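She Proofs Her Buns by Ear

The baker at the corner of Alvarado Street starts work at 2 in the morning, and by the time I knock on the side door at five she has already been through her first pot of tea. She waves me in with a floury hand and goes straight back to the dough. "Talk while I fold," she says. "I can do both. I've been doing both for 14 years!"

I came to ask about steamed buns, because anyone in Pravville who has eaten one of hers will bring it up within a minute of meeting you. We ended up talking mostly about yeast, weather and listening, and I could have stayed all day.

She grew up in Kallstead, over a shop that sold buttons and zippers, and didn't bake a thing until she was 33. "I burned rice. I burned soup, which takes some doing." Then a neighbor gave her a lump of starter in a jam jar and told her to feed it. She fed it too much, it climbed out over the counter, and she was hooked. "I thought, well, this thing wants to live. I'd better learn what it likes."

What it likes, she says, changes by the month. In May the kitchen warms up early and the dough runs ahead of her, so she cuts the yeast and uses water straight from the cold tap. In winter she keeps the bowls on a shelf over the oven and waits. She owns a thermometer, somewhere. What she trusts is the sound: she taps the side of the bowl and listens for it to go dull and soft. She had me try it on two bowls and I swear I heard the difference (the second time, anyway).

The pleats took her longer than the dough did. She practiced with a damp dish towel on the bus to work, pinching and turning, pinching and turning, and she says other passengers stopped sitting next to her. "Your thumb stays put. The other hand does the walking. Once I got that, I cried a little."
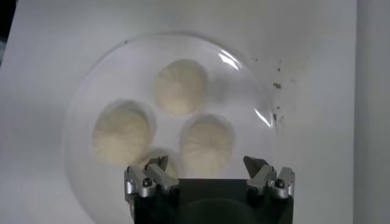 Four pleated rounds under a clear cover.

The filling is where she lets herself play. Pork and cabbage is always on the board, and so is a sweet red bean one that her regulars guard fiercely. Beyond that it's whatever looks good at the Drenitz market: leeks one week, pumpkin with black pepper the next. She once tried rhubarb and ginger and sold nine of them. "Nine people with excellent taste," she says, laughing. She plans to bring it back.

I asked what she would tell someone making buns at home for the first time, and she put down the rolling pin for the only time that morning. "Roll the edges thin and leave the middle thick. Make sure your filling is cold. And when the steam's done, turn off the heat and wait a few minutes before you touch that lid. Everybody wants to look! I want to look, and I've seen thousands of them."

She does sell out, usually before ten, and she has no plans to make more. She tried it for one summer and was too tired to enjoy eating, and she loves eating. These days she locks up at noon, walks home along the canal and has soup, which she no longer burns.

The first customers were tapping on the glass by the time I found my coat. She handed me a pork one in a twist of paper and told me to eat it before I got to the corner. I made it as far as the mailbox.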